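Three weeks with the Skerico picking kit
Posted 31/01/2021 by Forough Nouri

So I finally gave in and bought the Skerico kit! Some of you have been nagging me for a write-up ever since I mentioned it in December, and I've used it enough now to have proper opinions (some of them grumpy).

For anyone new here, Skerico sell the bits you need to get an arm you already own picking odd things out of a bin. You get a gripper, the brackets, a licence for their picking software and a printed guide, which is a lovely thing and sadly wrong in places. I paid 1,192 for the lot from Hoekstra, plus postage, and it turned up in one very heavy box that I had to drag down the hall on a towel.

Setting it up took me most of a weekend. The gripper went on fine, but the guide tells you to run the calibration before you've clamped anything down, and please don't do that! I did, then nudged the bin with my elbow and had to start all over again. Clamp first, calibrate second, have your tea third.
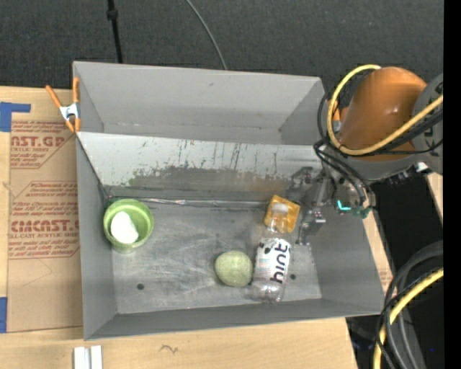 I've been mean to it with the things I ask it to pick. Boxes are boring and every kit can do boxes, so I've gone for a clear drinks bottle, a little packet, a round green cup, that sort of thing. Out of 244 tries so far it has managed 220, and I'm really pleased with that for something I put together myself in the back room. Most of the misses were clear plastic. It seems to see the label and then guess at the rest, and sometimes it guesses badly.

Cables are my big moan. There are loads, the ties in the box are too short, and I've ended up ordering longer ones from Kudwood. At this price I'd have liked a decent sleeve thrown in.

Support has been good, though. I wrote to them twice, once about the licence and once about a grip setting that kept going back to its default, and both times I had a sensible reply the next morning from a person who had clearly read my email.

Would I buy it again? I think so, yes, if you already have an arm and don't mind fiddling. If you want to plug it in and walk away, have a look at the Zemudstead one first (dearer, but they come out and fit it for you). I'm going to try it with soft bags next, so shout in the comments if there's anything you'd like me to chuck in the bin.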